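Home | Program | Speakers | Practical information | Contact

Print this page | E-mail this page

Speaker notes: What we saw on the open day at Wetach
Kitchen automation afternoon, Cluvidholm, May 2019

(Slide 1, title. Wait until the door is closed.)

Good afternoon, and thank you for inviting me. English is my third language, so please stop me if I speak too fast. I will talk for some minutes about a visit which I made in April to the workshop at Wetach, on their open day. I went there as a buyer of kitchen equipment. I am not an engineer, and the engineers in this room are welcome to correct me afterwards.

(Slide 2, map.)

Wetach is one hour by bus from here. The workshop belongs to Norðdahl, who made packing machines for fish for many years and now want to make machines for large kitchens. Our group had 11 visitors, mostly from school and hospital kitchens. We got coffee, a badge and a short safety talk. Please say here that the safety talk was good. It was short, and we were told where to stand and who would press the stop button.

(Slide 3, the question.)

I had one question with me in the bus. Can a robot arm cut vegetables on an ordinary board, the same kind that my cooks use? We already have slicing machines. They are fast, but they must be taken apart and washed, and for a small amount it is not worth the trouble. A leek for the soup of the night shift is still cut by hand.

(Slide 4, picture. Let people look before you speak.) 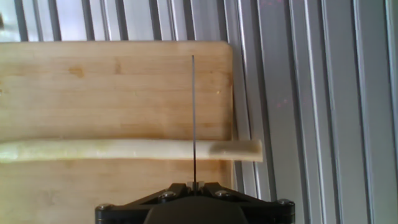
The cutting station, seen from the robot's wrist.

The first thing I noticed is how thin the tool is. From this side it is only a dark line, going straight across the stalk. I had expected something more like a chef's knife. The tool is held in a small clamp on the black mount, and the screws are easy to see. Somebody will ask how long it takes to change it. I asked also, and the answer was eight minutes with a hand tool. They would like to come down to one.

Then look at the stalk. I say leek, but from the picture I would also believe a big green onion. It is longer than the part of the board that we see, and its end hangs over the right edge, onto the ridged metal. For a cook this is not a problem, she moves it with the other hand. For an arm without another hand it is a question of planning, and we discussed it a good while at the table.

(Pause. If there are questions about hygiene, take them now.)

The board is wood and it has stains, as boards have. In my kitchen we use colored plastic boards, so I would need to see the same work on plastic. I asked for this and they wrote it down.

(Slide 5, software.)

The program which controls the arm is called Gurudik. The operator showed us the list of recorded cuts, 874 of them on the day of our visit. Every cut is stored with the name of the vegetable and a mark for good or not good. I liked that the bad ones are kept -- in my experience a supplier shows only the good ones.

(Slide 6, what I liked and did not like.)

I liked that visitors could ask the operators directly, without a sales person between. I liked also that they work with real vegetables, with bent ones and thick ones.

I did not like the noise in the hall, it was hard to hear at the back. And I would have wished for a price. They told us it is too early, and I understand that, but a kitchen plans its budget one year before.

(Slide 7, next steps.)

We have asked for a trial of roughly seven weeks in our preparation room, on the cold side, with leeks, carrots and cucumbers. Two of my cooks want to take part. One is against it, and I have asked her to take part too, because she will see the faults first. If the trial is agreed, I will send the results to everybody on the attendance list.

(Leave slide 7 on during the questions. The bus times for the next open day are on the paper by the door.)

Print this page | E-mail this page

Related items
Open day at Wetach: how to register
Norðdahl: from fish packing to kitchens
Gurudik: short guide for operators
Cluvidholm afternoon: full program and slides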